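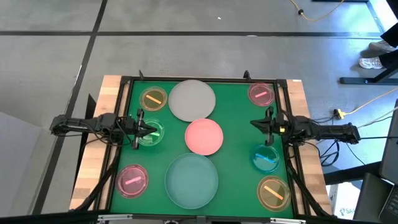
Marlina Khoo：先别急着买新盘子！你把家里现有的餐具按大小摆开看一遍，十有八九会发现问题出在份量和上菜的顺序上，跟盘子关系不大。不过你还没说清楚来几个人、孩子多大，补充一下吧，我好接着回。

标题：第一次在家请客，想让大家分着吃，菜和餐具该怎么安排？

发帖人：小满不满

谢谢楼上提醒，我把情况补全。我们刚搬到Sesville，住Mapplebeck路那边的老公寓，厨房很小，灶只有两个火能用，烤箱倒是挺大（前任房客留下的，火力偏猛）。打算请六个大人、两个孩子来吃晚饭，孩子一个四岁，一个七岁。大人里有一位不吃猪肉，一位对花生过敏，还有一位什么都吃但是吃得特别慢。

我从小家里吃饭就是一桌菜大家夹，可是这次的客人里有三个平时习惯一人一盘，我怕他们不自在。又不想做成西餐那样一份一份端，第一是我不会，第二是那样我整晚都得站在厨房里。

具体想问的是：

菜做几道合适？我列了十一道，我先生说我疯了。
蘸料是放中间大家共用，还是一人一小碟？
大盘子配什么菜，小盘子配什么菜，有没有讲究？
哪些菜可以前一天做好？
预算是每位60，八个人就按八份算，孩子也算进去，酒水另外。

我真的很期待这顿饭，搬过来大半年了，头一回觉得这房子像个家。请大家多出主意，越具体越好！

Marlina Khoo

补充得很好，这下好说了。我自己每个月都要在家里摆一两回这样的桌，踩过的坑写出来够出一本书，挑要紧的讲。

先说菜数。十一道真的太多啦！两个火的厨房，我的上限是七道，其中现炒的最多两道，别的全部靠凉菜、炖菜和烤箱。你想想看，炒一道菜从洗锅到装盘要多久，中间客人在等，你在冒汗，第一道已经凉透了。我建议这样排：凉菜两道，炖的一道，烤的一道，现炒两道，再加一个汤。主食用电饭锅，不占火。

凉菜我推荐拍黄瓜和糖醋小萝卜。小萝卜前一天晚上切片，用盐抓一抓，挤掉水，泡在糖醋汁里放冰箱，第二天颜色会变得特别漂亮，粉粉的，孩子们都抢着吃。拍黄瓜一定要上桌前再拌，提前拌好就是一盆水。蒜末分开放，四岁的那位多半不爱吃。

炖的那道做番茄牛腩。前一天炖到八成软，连锅放凉再进冰箱，第二天下午把面上那层油揭掉，重新煮开，再加一半新鲜番茄进去。就是这一半新鲜番茄，味道一下子亮起来了，我第一次这么做的时候高兴得在厨房里转圈！不吃猪肉的朋友也能放心吃。

烤的做鸡腿，带骨的，用酱油、蜂蜜、姜汁腌一夜。你说烤箱火力偏猛，那就放中下层，上色以后盖张锡纸。鸡腿的好处是等得起，吃饭晚了半个小时，它在烤箱里用余温待着照样好吃。

现炒的两道，一道青菜，一道虾仁炒蛋。虾仁先问问客人里有没有人不能吃，我就吃过这个亏，端上桌才知道有人吃了会起疹子，临时给人家煎了两个荷包蛋，尴尬得不行。

汤做玉米萝卜汤就好，清清爽爽，谁都能喝。

蘸料我坚决站一人一小碟！理由很简单：过敏的那位只要把自己那碟看住就行。花生酱、花生碎、花生油这次统统别进厨房，连炒锅都用葵花籽油。芝麻酱买之前把配料表从头看到尾，有些是掺了花生的，再看看有没有写同一条生产线。我会调三种：酱油加醋加一点点糖，给所有人打底；辣椒油，只给要的人；还有一种用酸奶、柠檬和薄荷调的，配烤鸡腿好吃得让人跺脚。

大小盘子的讲究嘛，我的规矩就一条，汤汁多的用深的，干的用平的。盘子别装满，留一圈边，夹菜的人手才不会碰到菜。大盘子适合放鸡腿这种一块一块的，凉菜装在小盘子里，分两处摆，桌子两头的人都够得着。习惯一人一盘的那几位，你给他们每人一只吃饭的平盘，再加公勺公筷，他们自己会舀到盘子里慢慢吃，一点都不会不自在。

时间表我也写给你，按晚上七点开饭算：

前一天晚上：炖牛腩，腌鸡腿，泡萝卜，调辣椒油。
当天三点：洗青菜，沥干，用布盖好。
四点：摆桌子。所有餐具先空着摆一遍，挤不挤一看就知道。
五点半：炖汤，汤好了就把火让出来。
六点：鸡腿进烤箱，煮饭。
六点半：热牛腩，调酸奶蘸料，自己去换件干净衣服。
七点差五分：拌黄瓜，凉菜上桌，请大家坐下。
大家吃凉菜的时候：炒虾仁，炒青菜，然后关火，坐下来，不许再站起来！

最后那句是认真的。主人一直不坐，客人也放松不了。

Jitendra Kandpal

Marlina写得真全，我基本同意，补充几个地方，顺便有一点不同意见。

不同意的是蘸料。一人一小碟当然安全，但是八个人乘三种，桌上一下多出二十四个碟子，你的桌子放得下吗？我的做法是底料一人一碟，辣的和酸奶的各准备一大碗，配专用的勺子，谁要谁舀。过敏的那位如果还是担心，就单独给他全套，放在他手边，事先悄悄跟他说一声。当着全桌人宣布“这份是给你的”，有的人会觉得不好意思。

预算的事Marlina没讲，我来讲。八个人每人60，总共480。我拿上个月自己请客的单子对了一下，菜式差不多，人多一个，九个人花了538，其中光是虾就占掉好大一块。虾买冷冻带壳的自己剥，能省不少，虾壳还可以下锅煎香了煮汤底（不过有人不能吃虾的话，汤就千万别这么煮）。牛腩别去超市买，去Flultov市场最里面那排肉铺，跟老板说要带筋的，他会给你切好块。那边下午收摊前青菜便宜，但是叶子已经蔫了，请客用还是上午去吧。

两个孩子我建议提前半小时喂一点东西垫肚子。四岁的孩子等不到七点，饿过头了反而一口都不吃，光哭。煮几根玉米，切成小段，他们自己拿着啃，能啃很久，大人那边就有空聊天了。七岁的那个可以请他当小帮手，发筷子、发餐巾，我家的侄女最爱干这个，发完一圈回来，脸上那个得意劲儿！

那位吃得特别慢的朋友，我家也有一位，是我父亲。我的办法是最后留一道慢菜，比如一大盘水果或者一壶热茶配点心，大家都慢下来，他就不显得慢了。

对了，素菜可以再加一个。我母亲的做法是土豆花椰菜，用孜然和姜黄炒，放到室温也好吃，一个火十五分钟搞定。这样的话青菜那道可以省掉，你最后只剩一道要现炒。如果怕孩子嫌味道重，姜黄减半，孜然不要减，孜然是灵魂。

我们还有个同城的做饭小组叫Skeltico，就在这个站上，现在有961个成员，里面有个借餐具的帖子，缺大盘子、缺汤锅、缺折叠椅都可以去问，还的时候洗干净就行。我借过一口特别大的蒸锅，还回去的时候附赠了一盒包子，后来跟锅主人成了好朋友。

西红柿炒一切

七道菜也多了。我请客就是火锅，电磁炉往中间一放，啥都不用学。

小满不满

谢谢，谢谢大家！我把十一道砍到七道了，青菜换成土豆花椰菜，我先生看了新单子，说终于像人做的。虾仁我去问了，没有人不能吃，放心。

火锅也考虑过的，可惜那张桌子离插座太远，拖一根长线从孩子脚下过去，我不敢。

蘸料最后折中，底料一人一碟，辣椒油和酸奶的放中间，过敏的朋友那份全套单独准备。还有个小问题想追问Marlina：酸奶蘸料里的薄荷，用干的行不行？我们附近的店只有干的。

Marlina Khoo

干薄荷可以，用量减到三分之一，先拿一勺热水泡开再拌进去，不然嚼着像茶叶渣。买得到香菜的话，换成香菜也很好吃。鸡腿记得提前从冰箱里拿出来回回温。祝你们吃得开心，吃完一定要回来讲讲哪道菜先光盘的！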